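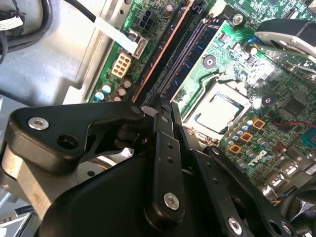
*Two empty memory slots and the processor next door.*

I want to make a case for the old desktop tower, and I want to make it before the last of them goes in the skip. Lay one on its side, take the panel off, and you have the best introduction to computers that anybody could ask for. It beats the videos, it beats the diagrams, and it certainly beats the sealed slab I'm typing this on!

My own conversion came late. A friend at work was clearing out a cupboard in Rumholm and offered me 3 towers for the price of carrying them down the stairs. I took them out of politeness. By the end of that weekend I'd had every stick of memory out and back in again, and I was grinning like a child with a train set.

Memory is where I'd start anyone. It's a long thin card that goes into a long thin slot, and there is a notch, so it only fits one way round. You line it up, press evenly at both ends, and the latch comes up to meet it with a click. What a click! I've seen grown adults do it a second time just to hear it. The little shop I buy from, Memside, keeps a tub of old sticks on the counter, and I have never once managed to walk past it (my record is 8 in one visit, and I regret none of them).

The other joy of a tower is that you can find your way about in it.
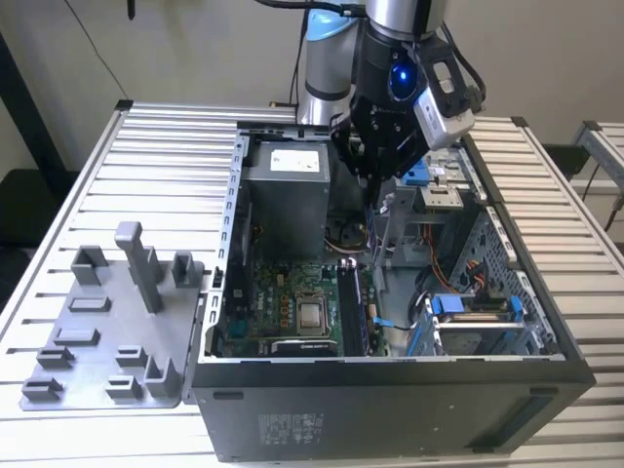
Power supply in its metal box, board laid out flat, drives in a cage of their own. Each part has an address. You can follow a cable from one end to the other with a finger and know what it's for, and once you've done that a few times the whole machine stops being a mystery and becomes a sort of small town - a bit dusty, badly signposted, but perfectly walkable.

People tell me this is nostalgia. The new machines are thinner, quieter and quicker, they say, and I agree with all of that. My laptop is a lovely thing. But when its memory ran short last October, the answer from the makers was to buy another laptop, because the memory is soldered to the board. I added up what that would cost and it came to about 1000 pounds. The same job in one of the Rumholm towers needs a screwdriver, and sometimes not even that.

I'd like every school to have a few of these on a sturdy table, lids off and unplugged, with permission to take things out. Somebody will bend something. Fine! A bent bracket teaches you plenty, and there are offices everywhere with stacks of towers waiting to be collected. Let people feel how firmly a part has to be pushed, and how gently, and they'll be far less inclined to throw a whole computer away over one tired component.

I still have two of mine. The third went to a neighbour who wanted somewhere to keep her photographs, and she put the memory in herself.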